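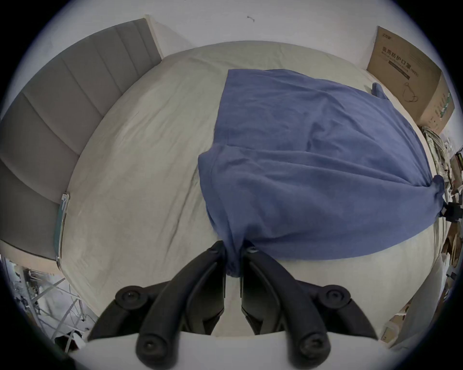

Club > Meetings > Minutes > June

News Fixtures Results Membership Contact

Kallio Road Runners
Minutes of the June meeting, clubhouse, 7 pm

Present: Saimi Peltonen (chair), Pirjo Seppälä (minutes), Niilo Halonen, Sirkka Keskinen
Apologies: Leena Nieminen

1. Last minutes
Agreed with one correction: the relay start was 10.30, not 10.

2. Hellano 10 km
Niilo reported 78 entries so far. The course has been remeasured and the turn at the boathouse moves back to the second gate. Two marshals are still needed for the bridge. Start stays at 11 am - Sirkka asked for an earlier one but the car park does not open until 9.30.

3. Money
The account stands at 1,308 euros. Track hire for the summer is still to be paid. Entry for non-members to go up by 2 euros, agreed by all.

4. Relay teams
Pirjo has names for the women's team. The men's team is one short. Leena had sent a note asking that the over-40 team run together again, agreed.

5. Training
Hill sessions move to the Pruleck path while the lower track is resurfaced. Meet at the top gate, 6 pm.

6. Any other business
Oketti have offered a discount on spikes for members. Saimi to ask whether it covers juniors.

Meeting closed 8.20 pm. Next meeting after the Hellano race, date to be sent round by Pirjo.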